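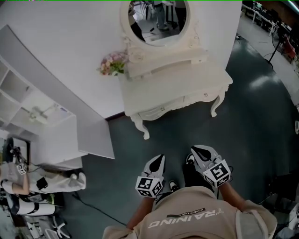
What is the safest way to book a hotel stay before the travel dates are certain?

Book a refundable rate that is paid at the property, record the cancellation deadline in the property's local time, and replace the booking only after a better one has been confirmed in writing.

The steps below cover a single stay of several nights at one address. They apply to hotels and guesthouses. Private apartments usually work under different terms and are covered only in the last section.

Before you start

You need the earliest and latest dates you might arrive, the number of nights, the names of all guests as printed on their passports, and a payment card that will still be valid on the day of departure. A card that expires between booking and arrival is a common cause of automatic cancellation. Check the date on it first.

Set up one place to keep the records. A spreadsheet works, and so does a sheet of paper. The columns used on this page are: property, rate name, total, currency, deadline, time zone, confirmation number, status.

Step 1. Search for the whole stay, then for part of it

Enter the full set of nights and note the results. Then search again for the same property with the first night removed, and again with the last night removed. Many booking systems hide a room completely when a single night is full or carries a minimum stay. If the property appears only in the shorter searches, you have found the night that is causing the problem, and you can ask the front desk about it directly.

Do not refresh the search repeatedly in the belief that the price is following you. Open a private browser window, search once, and compare. If the two totals match, move on.

Step 2. Read the rate name

The same room is often sold under several rates. The names vary, but the terms fall into a small number of types.

Flexible: cancel without charge up to the deadline. Payment is normally taken at the property.

Semi-flexible: cancel up to the deadline, but the first night or a fixed fee is kept.

Advance purchase: full payment now, no refund. Date changes may be refused even when the hotel has empty rooms.

"Free cancellation" in a search filter can include the first two types. Open the terms for the exact rate before you enter any guest details. Look for the words "deposit" and "prepayment" as well. A flexible rate can still take a deposit at booking, and the time it takes to come back depends on the card issuer.

Step 3. Work out the real total

Use the figure on the final payment screen. The nightly figure in the results list is of limited use.

A worked case: a guesthouse in Osside, listed as Vasić, shows a flexible rate of 117 euros a night. For six nights the payment screen shows 769 euros. The difference is made up of a local stay tax and a cleaning charge, neither of which appears in the results list. A second property in the same town may quote a higher nightly figure with both items included and come out cheaper. Write only the final total in your record, with the currency beside it.

If the site offers to charge you in your home currency, decline and choose the local one, unless you have compared the exchange rate with that of your own card.

Step 4. Record the deadline properly

This step causes the most trouble. Three things have to be written down: the day, the time, and the time zone.

Deadlines are usually stated in the property's local time, but some sites convert them to the time zone of the account. If the confirmation does not say which, treat the earlier of the two as the deadline.

The period may also be counted from check-in time or from midnight at the start of the arrival day. With a term such as "13 days before arrival," the gap between these two readings can be most of a day. Count from midnight. Set a calendar alert for two days before the result, and put the confirmation number in the alert text so that you do not have to search for it.

Longer deadlines exist. Resort properties around Skernmont commonly ask for 90 days during the ski season, so a December stay booked in the fall may be non-refundable from the moment it is made. The word "flexible" can remain in the rate name even so. Read the deadline as a calendar date.

Step 5. Confirm with the property

When you have booked through a third-party site, send the property a short message within a day or so. Ask it to confirm the arrival date, number of nights, room type, and total. Keep the reply.

A message of this kind is enough:

Hello, I have a reservation under the name Sota Hosoda, booked through Gevari. Could you please confirm the arrival date, the number of nights, the room type, and the total to be paid on arrival? I expect to arrive after 9 p.m. Thank you.

Include the late arrival line only if it applies. Small guesthouses may lock the front door in the evening, and some will release a room if no guest has arrived and no message has been received.

Step 6. Check for a lower price, and replace in the right order

Prices may be checked once a week and again three days before the deadline. More frequent checking rarely changes the decision.

If you find a lower total on equal terms:

1. Make the new booking.
2. Wait for the confirmation number.
3. Check the dates and guest names on the new confirmation.
4. Cancel the old booking.
5. Save the cancellation notice.

Never cancel first. A room shown as available can disappear while you are entering card details. Also check whether the site treats two bookings by the same guest for the same nights as duplicates. Some remove the older one automatically, and a few remove the newer one. The rule is normally in the general terms under "multiple reservations."

Step 7. Close the record

Once the deadline has passed, change the status to final and delete the remaining alerts. Save the confirmation to your phone as a file that opens without a connection. Print it if you are crossing a border where proof of accommodation is requested.

After checkout, keep the receipt until the card statement arrives. Compare the two. A charge from a booking you canceled should be disputed with the property first, with the saved cancellation notice attached, and with the card issuer if the property does not answer.

Apartments

Private apartments often hold a security deposit as a separate card authorization. It reduces your available credit even though it is not a charge. Ask for the amount and the release date before booking, and add both to the record. Ask also how keys are handed over, and whether there is a fee for late arrival.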